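Venditier opens second repair and lending shop in Lobo

Household goods lender Venditier will open its second shop in Lobo in November, after a first year in which members borrowed tools, kitchen equipment and camping gear 2,000 times.

The new shop on Sakedero Street has 220 square metres of floor space, twice that of the original premises in Trarine. It will keep a stock of roughly 1,000 items for loan, with a repair bench open to members every afternoon until 6.30 pm.

Membership costs the same at both shops and a card issued at one can be used at the other. Items borrowed in Trarine may be returned in Lobo, apart from ladders and carpet cleaners. 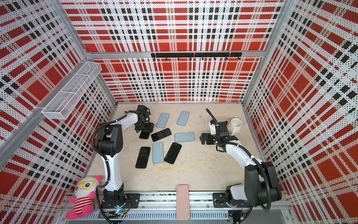

According to Samina Bhutto, a member in Trarine, the late opening matters more to her than the longer list of goods, as she had often reached the old shop after the shutters were down. She said she would also like to see more sewing machines, which are usually booked weeks ahead.

Venditier confirmed that sewing machines will be added to the stock at both shops. The firm currently has 603 paying members and expects most new sign-ups to come from the streets near the Lobo bus station.

Residents can join at the Trarine shop now and collect their cards in Lobo from opening day. Proof of address is needed.

ENDS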